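Laundry tips from the robot club

I help out at a Saturday club where teenagers try to get a pair of small robot arms to fold a T-shirt. I've been folding T-shirts for more than 16 years and thought I was good at it, but teaching a machine to do it has made me fussier than my own mother. A few of these tips work just as well on the bed at home!

Start with the right shirt. Marjan Dehghan brought in a lovely thick rugby top for our first session and the arms couldn't make anything of it. Plain, soft, short-sleeved cotton is what you want, in a colour that stands out from the table. Ours gets called Jarero (one of the younger ones named it, don't ask me why) and it's had so many washes that it flops nicely.

Lay it out the same way every time – collar at the far end, hem nearest you, sleeves pulled out to the sides. Smooth from the middle outwards with flat hands. If you tug at the hem you'll stretch one side and your fold will come out wonky, robot or no robot.
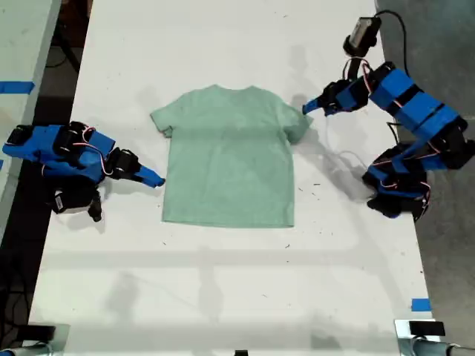

Shirt out flat, collar away from you, one arm on each side.

Don't worry about every last crease. Gareth Mellor used to iron ours before each go, and the students ended up with a program that could only cope with ironed shirts. Now we give it a quick shake and a smooth and leave it at that.

Sleeves first, then sides, then bottom to top. We tried going bottom to top first because it looked quicker, and the sleeves slid out every time. With two arms, get the students to write down which arm moves when. Blandine Tanguy has them act it out in pairs with one hand behind their backs, which is very silly and works a treat.

Wipe the table between goes. A white top shows up every crumb and bit of fluff, and a lint roller does the shirt and the table in a minute or so. Masking or painter's tape is handy for marking where things go. Peel it off slowly, and low to the surface, so it doesn't leave sticky bits behind.

Keep the practice runs short, too. We do a batch, stop for squash, and swap who's in charge. Daranee Siriwan keeps the tally in an exercise book and we passed 600 tries in September. Plenty of those were terrible, and she's kept them all in.

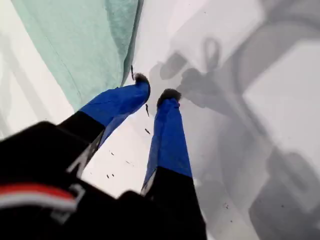 Can you use a towel instead of a T-shirt to begin with?
A tea towel is a very good place to start. It has four straight edges and no sleeves, so beginners can get one neat fold in half before moving on to clothes. Pick a thin one, as fluffy towels bunch up.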